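The Rurnton is getting its big screen back in May

3 min read

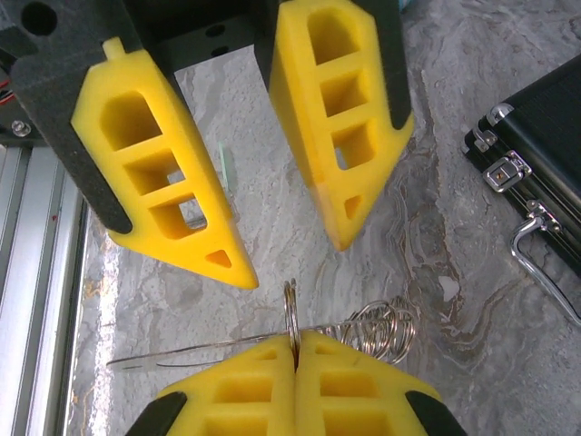

I've been grumbling about the Rurnton for so long that I feel a bit silly writing something cheerful about it, but I got the email at breakfast and I've been in a good mood ever since. The old single-screen cinema on the corner reopens in May, and the first thing it's showing is Manurung, the space epic I've been trying to get my friends to watch for years (two of them have finally said yes!).

If you haven't seen it, I'm not going to spoil much. A salvage crew picks up a distress call from a moon called Gaken, the pilot thinks they should leave it alone, and of course they don't. It runs 123 minutes and I reckon the first half hour is as good as anything in the genre. The middle wobbles a little, there's a trading post bit that goes on too long, and then the last act just takes off. I've only ever watched it on my laptop and once on a mate's telly with the sound turned down so we didn't wake the baby, so hearing that engine noise in a proper theatre is going to be something else.

The Rurnton now has 200 seats, which is fewer than before, but they've pulled out the rows at the front where you used to get a sore neck. The old colour scheme is staying, thank goodness, and the snack bar has been moved to the other side of the foyer. Tickets are $25 for opening night and that gets you a drink and a program. I winced at the price, then bought mine anyway. Regular sessions will be cheaper, though the cinema hasn't put those prices up yet.

Doors open at 6 pm and the film starts at 7. There's a short before it called Uleck, an animated thing with no dialogue, and I know nothing else about it except that my sister saw it at a festival and cried on the tram home. So bring a tissue, I guess?

I asked whether they'd be doing the sequel as well and the reply was a very polite "we'll see how the first one goes". I'm taking that as a maybe. They did say late sessions are coming back over winter, mostly sci-fi and horror, and they're taking suggestions at the box office once it's open. I've already got a list and it's far too long.

I'll be the one near the back on the aisle, favourite spot in the house, shushing people during the docking scene.

25 shares
3 comments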